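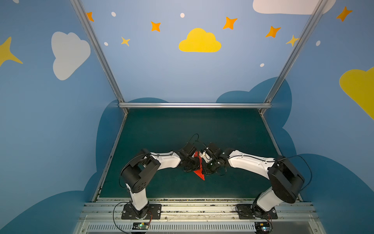 Laritz Folding Paper, Solid Colors

Uncoated colored sheet for paper airplanes, school craft and model folding. Dyed through, so both faces and the cut edge match. Takes a sharp crease by hand or with a bone folder.

Sheets per pack: 45
Colors per pack: 3
Grain: long — marked on the wrapper

Fold the keel first, along the grain. Layered wing folds hold best when each crease is pressed before the next is made.

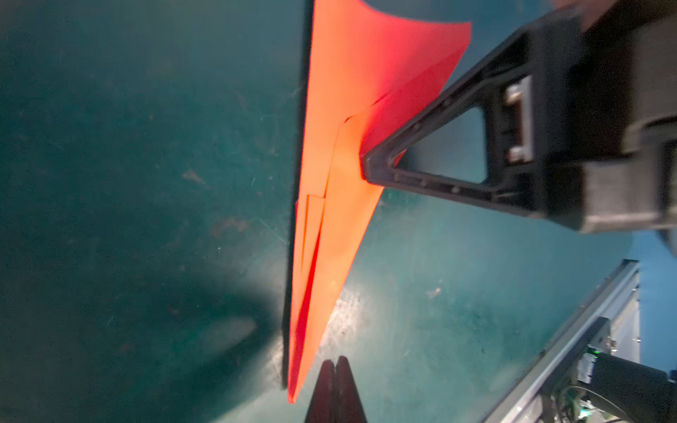
Storage and Ordering

Store flat, in the wrapper, away from direct sun. Orders of 36 packs or more ship from Zavavmont within seven days. Trade accounts: Jailson Conceição.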